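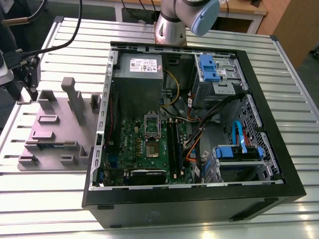

Minutes of the Retamal demonstration group, 20/03/2019, taken by Fidel Gallardo because he was last through the door. The meeting was held at the bench, as the upstairs room had been booked for a leaving do. Business was the state of the computer tower task, and in particular whether the arms learn better from being pushed about by hand or from being driven with the remote handles. The tower was on its side with the panel off throughout, the memory modules already in their slots and the CPU socket standing open, which gave Ivar something to point at with a biro. He was asked twice to stop pointing at it with a biro.

Present: Ivar Hellström (chair), Oriana Salinas, Nerea Ibarra, Estela Lucero, Fidel Gallardo (minutes).
Apologies: none received, though Prider were invited and did not answer.

1. Minutes of the last meeting
Agreed, apart from item 4, where "Estela was unhappy" should read "Estela asked a question". Fidel to correct. Estela noted that she was also unhappy.

2. Hand guiding against remote driving
Oriana reported on the first batch of memory module demonstrations. The aim was 200 by each method. The hand-guided set is complete. The remote set is short, as the left handle had a sticky trigger and everything recorded with it has the gripper letting go a moment late. She has thrown those out. Ivar asked whether a robot that lets go late might be a more careful robot. Oriana said it might be a robot that pulls the module out again.

Nerea spoke for hand guiding. You can feel the module meet the slot, you know when to lean on it, and new people pick it up in an afternoon. Against it, people stand in front of the cameras. A good share of the hand-guided recordings contain a fine view of Nerea's sleeve. She has offered to wear a different jumper. It was felt that the jumper was not the main problem.

Oriana spoke for the handles. The cameras see what the robot will see later, and nobody's elbow is in the way. Against it, there is no feel at all, so people either hover over the slot for ages or press until the arm stops itself. Ivar, who presses, said the arm stops itself too early.

Discussion went on for longer than the agenda allowed. Agreed to keep both for now: hand guiding to work out the path and the grip, then the handles for anything that goes into training. Estela asked for it to be minuted that she proposed this in the first five minutes.

3. The fixture plate
The printed plate to the left of the tower is the second version, with the tall post moved further in after the first one kept meeting the gripper on the way past. Nerea is happier with it. The slot holding the small green board is still a touch tight, and anyone fetching the board with the handles tends to lift the plate along with it. Ivar suggested screwing the plate down. It emerged that the screws have been in his drawer for a fortnight.

Estela wants the blocks reprinted with a chamfer. Nerea wants the plate left alone until the recordings are finished, as otherwise half the set will show one plate and half another. Nerea's view carried. Estela may print whatever she likes so long as it stays in a box.

4. What counts as a good demonstration
Fidel had looked through a sample and found that we do not agree with one another. Some people stop when the module is in, others when the clips are shut, and Ivar stops when he has taken his hands off the handles and said "there". The last of these is not something the software can use.

Agreed: a demonstration begins with the gripper open and clear of the case, and ends with the clips shut and the gripper clear again. Fumbles may stay in if the person puts them right without help. Anything where a second person reaches in is to be binned on the spot, however nicely it was going. No demonstration to run over 20 seconds. Oriana thinks this is generous. Ivar thinks it is harsh, and asked whether the clock could start later.

5. Cables
The loose cables are the likeliest thing to spoil the next task, which is unplugging a drive. Oriana would like them tied back. Estela said that nobody who sends us an old computer will have tied anything back, so the robot may as well get used to it. Left open until May, when the Flornness people want to see something working and we shall find out how brave we are.

6. Any other business
The Prinska handles are due back from repair. Fidel to chase.
Whoever adjusted the chair at the driving station is asked to adjust it back.

Actions
Oriana: finish the remote set, bringing the total to 400.
Ivar: screws.
Nerea: one page on hand guiding for new starters, without the word "intuitive".
Estela: a box.
Fidel: corrections, handles, and these minutes.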